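Two weeks with the Ismont hand-held grippers, after a spring of using the Zabala pair. Thread, mostly complaints.

1/ The pitch is that soft wedge fingers "handle any fabric." Any is a big word. I ran 16 garments through both sets and the Ismont dropped more than the Zabala on anything slippery.

2/ Where it wins is thick stuff. Hoodies, ribbing, waistbands. The Zabala tips skate off a heavy cuff unless you come in dead straight.

3/ Weight. After 80 folds my wrist had opinions. The Elville demo video runs 3 minutes and I now see why it stops there.

4/ Please quit quoting success rates from T-shirts on a bare table. I'd like to see someone's numbers from a bed with a laundry pile next to it.

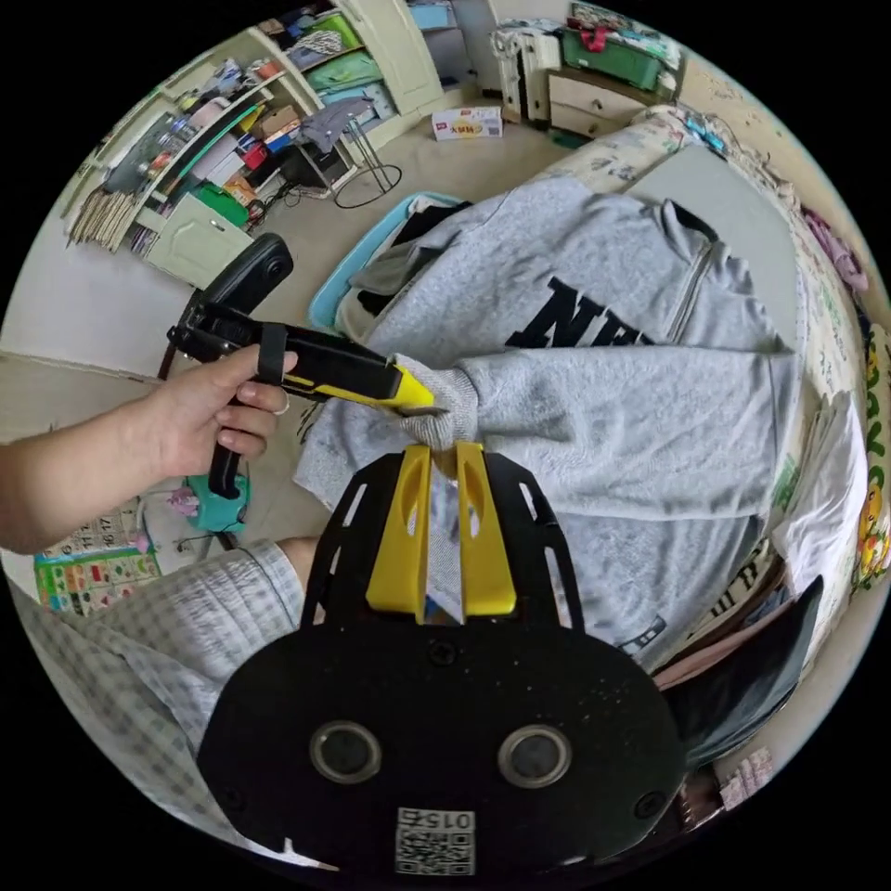

Waltalmont Notes
Gripper tester, part-time skeptic
25 May 2022

5/ Two tools on one gray cuff, sleeve pulled across the front of the sweatshirt. Getting both sets of yellow tips onto the same bit of ribbing is fiddly with either brand. You lose sight of the far finger behind the near one.

6/ Would I buy it? For sweatshirts, maybe. At that price I want it to manage a silky lining too, and so far it doesn't.

7/ Camera comparison next, if the second mount ever ships. Ordered in March.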